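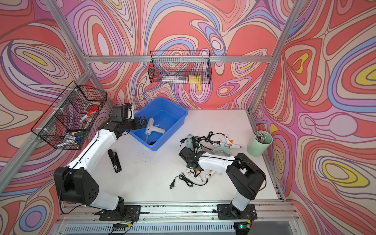
Carnura opened its lab to the public on Tuesday, and I took the afternoon off to go. I've been waiting for a machine to clean up my craft room for years, so I headed straight for the tidying demos at the back of the hall. They do them on white tables with a pair of arms bolted along the front edge, and the job I watched longest was one I know too well – glue guns into a blue bin. If you own more than one glue gun you know why this made me so happy. The guns are easy enough, it's the cords! They were looped all over the table, with a plug lying down near the front and one of the grippers lowered right into the pile. Over at the bin the other gripper hung above a white gun that was already inside, glue stick poking out of the back.

The tour ran 40 minutes and our group was small enough that everyone got to stand close. Our guide said glue guns were picked because visitors kept asking for "real mess." Blocks and cups are old news, apparently. A stiff object keeps its shape when you grab it, but a cord goes wherever it likes, and when you lift one gun you may find you've lifted its neighbor too. I asked how often a full cleanup works from start to finish. The guide said that on the morning's runs it was 3 out of 17 with no human help, and she seemed quite cheerful about it. Most of the others got partway and then needed someone to pull a cord free. I liked getting a straight number.
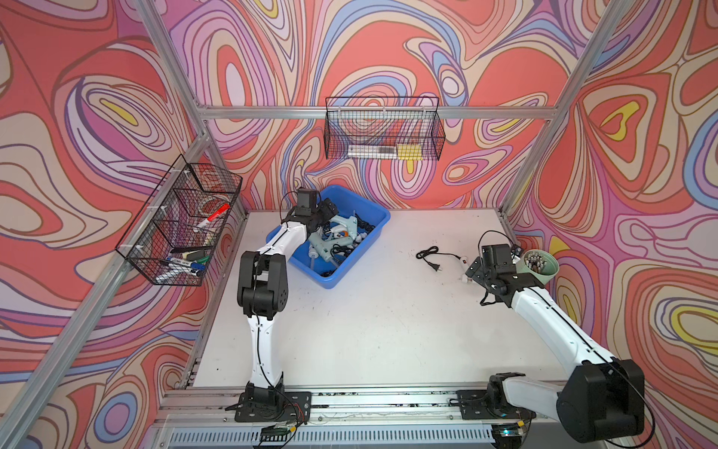 I went back after the coffee break for a second look, and by then I'd stopped watching the arms and started watching the bin. A person putting away glue guns usually wraps the cord first, or at least I do on a good day. The machines don't get graded on that yet. Getting everything over the rim is what counts, so you end up with two mint-green guns lying in there and their cords tangled around them, taking up the right side. It looks exactly like my own bin at home, to be fair to everybody. I asked about wrapping and was told it's on the list for February.

Across the hall was Londix, a smaller outfit that works on shop-floor chores. Their station sorted screws into trays, and it was a lot faster and a lot less fun to look at. Same parts, same trays, same spots every time. A man next to me who runs a packing line said he'd take that one home today, and I can see why. For a house, though, I think the messy table is the one to follow, even at its current speed. It's slow. I finished a whole cup of coffee during one attempt and didn't miss much.

So can they do chores yet? A few, sometimes, with a person standing nearby. I wouldn't leave one alone with my yarn. But I went to the same open day three years ago and the big moment then was a sponge being moved from one side of a sink to the other – people clapped! Going from that to a heap of corded tools is a real jump, and I drove home grinning.

If you go next time, park on the Flores Street side, as the front lot fills up before noon. Lunch was from the Tastero truck by the loading dock. Get the black bean one, and get it early.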